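Brakholm Institute, Department of Automation
Laboratory Handout 3: Setting Up and Maintaining the Two-Arm Table Cell (Simulated)

Reading time: 7 minutes
Print this page | E-mail this page

1. Purpose and scope

Students taking the laboratory module are required to set up the simulated table cell before each exercise and to leave it in a known state afterwards. The cell consists of one two-arm robot, its grippers and cameras, a table, and the room model in which they stand. It runs under the Dralik simulator on the machines in the Van Wyk laboratory. The procedures below apply to this cell only. The physical cell in the Plomberg building has its own handout, and its safety rules are not reproduced here.

A simulated cell does not wear out, but it does go out of order. Files are overwritten, camera mounts are edited for one exercise and not restored, and objects are saved in positions that were meant to be temporary. Most faults reported in the first weeks of term are of this kind. They are found by inspection, and the order of inspection matters.

2. Loading the cell

Start the simulator and load the room first, then the robot, then the objects. If the robot is loaded before the room, its base is placed at the world origin and the arms may intersect the table. The simulator will attempt to separate the two bodies and the arms will be thrown outwards at the first time step. Should this happen, stop the run, unload everything and begin again. Do not try to drive the arms back by hand, as the joint offsets are no longer reliable.

Allow the objects to settle for 900 time steps with the arms held still. Rounded objects take the longest. An object which is still rolling at the end of this period has usually been given the wrong friction value, and its entry in the object file should be compared with the reference copy.

3. The wrist camera

Each gripper carries a camera fixed to the wrist, looking outwards past the fingers. The camera is part of the tool. If its mount is wrong, every grasp planned from it will be wrong by the same amount, and the error may be small enough to pass unnoticed until a narrow object is attempted.

With the fingers commanded open, check that both inner pads can be seen and that the body of the gripper lies across the lower part of the view. A missing finger indicates either that the mount has been rotated or that one finger joint has failed to load. The background may well appear tilted, according to the angle of the wrist. The tilt is not a fault and should not be corrected.

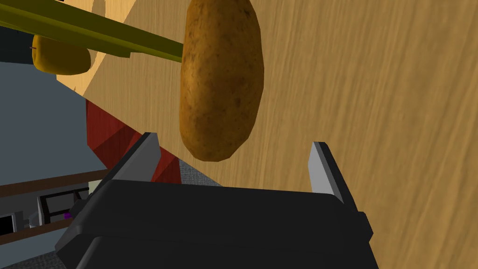 Figure 1. Wrist view with the fingers open and the potato clear of both pads.

The lateral check is made by eye at first and then by number. Note which pad the object is nearer to. In Figure 1 the lower tip of the potato is closer to the left finger, and a student closing the gripper from a pose of that kind should expect first contact on that side. A light object would then be pushed along the table until it met the other pad. For exercises in which the object must not be displaced, move the wrist sideways before closing.

Read the two finger positions from the status panel and record them. They should agree to within 2 millimetres when the gripper is fully open. If they do not, run the finger homing routine from the tool menu and read them again. A difference that remains after homing is to be reported to the laboratory desk. Do not edit the zero offsets in the tool file.

4. The body camera

The view from the body is used for setting out the table and for keeping watch on both arms together. It looks down over the torso, so the shell of the robot always occupies part of the picture. The lens is wide, and walls and tall furniture lean outwards. Distances should therefore not be judged from this view, least of all near the corners.

Use the body view to confirm the following before any motion is commanded:

- both arms are attached and both grippers are drawn;
- the table stands within reach of the arms;
- no chair has been left where an elbow will pass;
- the tall objects on the table are known to the planner.

The last item deserves attention. The folding floor sign is the tallest obstacle on the table in the present object set, and the planner knows it only by a simple box. The box is larger than the sign. Paths that look perfectly open on the screen may be refused for this reason, and the refusal should be accepted. Students who reduce the box in order to obtain a path will find that the arm strikes the sign later in the exercise.

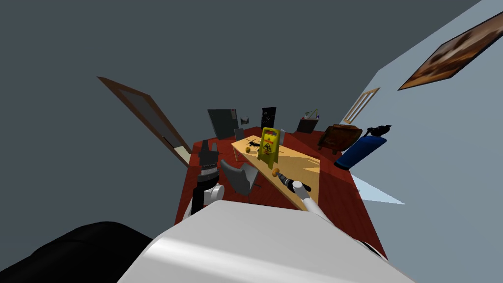
Figure 2. Body view, with a small brown object held in the right gripper near the table edge.

When an object is held, the planner must be told so. Attach the object to the gripper in the planning model as soon as the grasp has been confirmed, and detach it on release. An object that is held but not attached is treated as an obstacle in contact with the hand, and every request to move will be rejected with error 27. Conversely, an object that remains attached after release will be carried about by the planner as a phantom, and the arm will take long and puzzling routes to keep it clear of the table. Both mistakes are put right in the same way: clear the attachment list, refresh the object poses, and attach again only what the hand is holding.

The free arm should be parked with its gripper above the height of the table before the working arm is moved. The two arms are planned one at a time in this module, and the planner regards the parked arm as fixed.

5. Setting out the objects

Objects are placed from the list and should not be dragged with the pointer. Dragging leaves a small downward velocity on the object, and rounded objects may then roll when the run is resumed. The potatoes are the usual case. They are uneven bodies and will come to rest in more than one attitude, so the heading recorded in the list after settling must be used for planning, and never the heading that was typed in.

Leave room for the open fingers on both sides of any object that is to be picked up. The space required is that of the whole hand at its approach angle, which is greater than the gap between the pads. Objects close to the sign or to the helicopter should be approached from the side facing the robot.

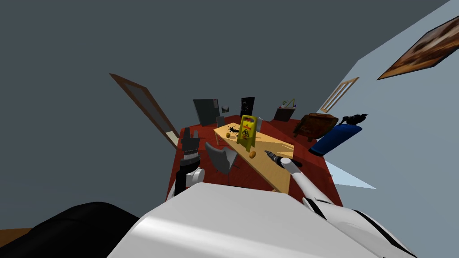

Figure 3. Body view of the table, with the sign, the toy helicopter and two potato-like objects.

Save the layout under your group number once it has settled. Layouts saved while the simulator is running will include the velocities of all bodies, so pause first. The reference layout is write-protected and can be restored at any time from the course directory.

6. Approach and grasp check

Bring the hand in at reduced speed and pause before closing. At this point the object should lie between the open fingers without touching either of them, and the contact panel should read zero on both pads. A reading on one pad with the fingers open means that the collision shape of the object is larger than its drawn shape, or that the hand has arrived off centre. Compare the wrist view with the panel before deciding which.

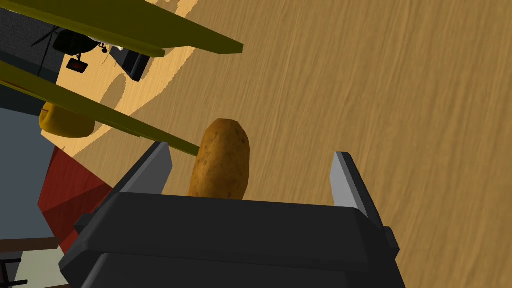

If the two disagree, the panel is to be believed. The drawn surface of an object serves the camera only, whereas contact is calculated from the collision shape. Switch on the collision overlay, step the simulation once, and look for the place where the shapes meet. For a long object, turn the wrist so that the pads close across the narrow dimension. Closing along the length will exceed the opening of the hand in many attitudes and will stall the finger motors.

Close at the default force. Wait until both pads report contact and the finger positions have stopped changing, then lift by a small amount and pause again. A grasp is entered as confirmed only if the object pose has followed the hand. Where a grasp fails 3 times in succession from the same approach, stop, restore the saved layout and repeat the checks of Section 3 before making any further attempt.

7. Leaving the cell

Release any held object, clear the attachment list and park both arms. Restore the camera mounts from the reference file even where no change was intended. Enter the finger positions, the layout name and any error numbers in the cell log, and close the simulator from its own menu so that the log is written in full. Groups using the late session must have released their machine by 21:00.

Changes to the robot description file are not permitted without the written agreement of the module office.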